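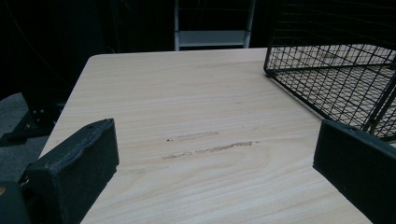 The tables in the Rernen staff dining room are wiped down twice a day, and Mereana Waaka has kept their care schedule for nine years. As facilities supervisor, she is responsible for 45 tables across two floors, all with pale wooden tops.

"A light surface shows everything," Ms. Waaka said. "People see a brown mark and reach for the scouring pad. I would ask them to leave it alone and report it."

Her staff begin with a damp cloth and a small amount of dish soap, working along the grain. A mark that remains is rubbed with a white eraser. Sanding is approved only when both methods have failed, and the work is assigned to Tane Ruawai of the maintenance office.

Mr. Ruawai said that many reported scratches are deposits left by shoes, bags or the feet of metal baskets. "You run a fingernail across it," he said. "If the nail doesn't catch, it will usually come off."

Wire baskets remain in use for napkins and condiments. Ms. Waaka has asked that they be lifted when moved – a request now printed on the cleaning card – and felt pads were ordered in November. The order was for 200 pads.

"Some of the baskets have them already," she said. "The upstairs ones are next."

Reports may be left at the serving counter before 3 p.m.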